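Search this site Search Go
Print this page | E-mail this page

# Utov Household Word List: Data Card

## Summary

The Utov Household Word List records the everyday names that residents of the Utov district use for objects in the home. It is kept by the Egan Language Archive and distributed as plain text. The present release holds 1,223 entries, of which 1,074 have been checked against a second speaker. The remainder are included but carry the status code `single`.

## Contents

- `entries.tsv` — one row per word, with a gloss and a room code
- `variants.tsv` — alternate spellings and plural forms
- `speakers.tsv` — age band and village only
- `notes.txt` — remarks by the editors, unsorted

Files are encoded in UTF-8. Fields are separated by tabs. An empty field means that the information was not collected; a single hyphen means that the speaker was asked and gave no answer. Earlier releases did not keep this distinction, and users who merge the two should treat empty fields in the older files as unknown.

## Collection

Words were gathered in spoken interviews in 22 villages, most of them along the Kistau road. Each interview followed a printed guide arranged by room. Speakers were asked to name what they kept in a given room and then to say whether their parents had used the same word. Interviewers wrote down the first answer given, even where the speaker later preferred another. Second answers appear in `variants.tsv`.

Loanwords were kept. Brand names used as common nouns were also kept, in lower case, with the code `br`. The editors recognize that the line between the two is not always clear — the kitchen and laundry sections in particular contain words that could carry either code.

## Known Limitations

The list favors older speakers. Words for tools, bedding and stored food are well covered, while words for electrical goods are thin. Villages north of Nuvbridge are represented by 20 entries only, and no conclusions about that area should be drawn from them. Spelling follows the archive's own standard and does not reflect how speakers write.

## Terms of Use

The list may be copied and adapted for study and teaching. Published work should cite the title and the release. Sound recordings of the interviews are not distributed.

## Release Note
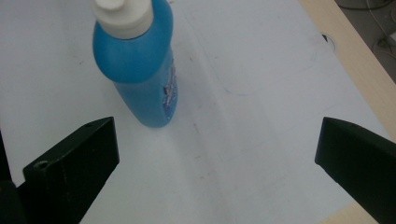 NUVBRIDGE, November 2025 — The archive has issued a revised edition of the list. The section on bottles, jars and other containers has been reorganized so that words for the vessel and words for its cap or stopper are entered separately. Several speakers use one word for both, and these rows now carry the code `vc`. Room codes are unchanged. Corrections may be sent to the archive desk in Egan, quoting the entry number and the village.

Print this page | E-mail this page

Related items

- Utov Field and Pasture Word List
- Kistau Road Place Names
- Guide to Archive Spelling
- Interview Guide, Household Section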